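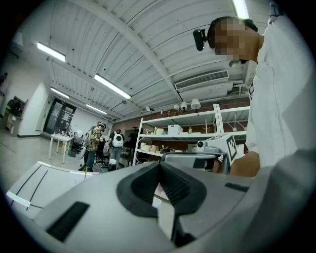

June 2018. Pose tracking in the big room, continued. I spent the morning on the time offset between the wrist cameras and the marker pose, because the replay of the older recordings still had a jump at every fast turn. My first idea was that the solver picks the wrong solution when it sees only one face of the cube. This can happen, but it does not explain the jump, which comes also when two faces are visible. The ceiling is more of a problem than I wanted to believe. The long parallel ridges of the metal and the fluorescent lights give the visual odometry very many corners that look the same, and when the gripper camera looks up from a low position, the matcher slides by one ridge and is quite happy with it. The residual stays small, so our outlier test does not see anything.

What I changed in the tracker (branch titemis-offset):

The offset is now estimated once per recording and then kept fixed. Before, it was a free state in the filter, and it drifted whenever the gripper was held still.

Features above the horizon line get a lower weight. I take the horizon from the gravity vector of the IMU. I did not remove them completely, because in some recordings there is not much else to hold on to.

The marker pose is accepted only if the two best solutions differ clearly in reprojection error. If not, the frame is marked "ambiguous" and the filter runs on the IMU alone for a maximum of 12 frames. After that the segment is cut.

I ran it over the 400 recordings in the Nudness set. With the old code 363 of them passed the smoothness check. With the new code the number is lower, and Prapai asked me if this is a step back. I think it is not. I opened 7 of the newly rejected ones and in every one the old trajectory was wrong by one ridge, only it was smooth and wrong. The check was measuring the wrong thing. I will write a second check which compares the start and end pose when the gripper comes back to the same place on the table.

One warning for those who use the planner from Ulto: the frame convention is different there. Their z axis points out of the finger pad, ours points along the approach. I lost more than an hour with a rotated target before I saw it. The conversion is now in one function and please do not write it again by hand in the notebooks.
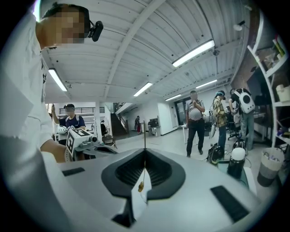

Muthoni Magesa asked whether people walking through the background could disturb the estimate more than the ceiling does, and she would like to see moving regions masked before the matching. I had not tested this. A mask costs time per frame, and I would prefer first to look at how many inliers fall on moving things. If it is few, the robust loss should take care of it. Torbjørn has an old segmentation script that I can try offline.

Still open:

The exposure changes when the camera turns toward the lights, and for a short time there are almost no features. Fix the exposure, or limit how fast it can change?

Cube calibration file for the second gripper is from October. Repeat it before the next long run.

The cut segments are saved without their parent name, so it is not possible to find the original recording again. My mistake, I will repair it tomorrow.

Ask Oranuch if the replay viewer can show the ambiguous frames in another color.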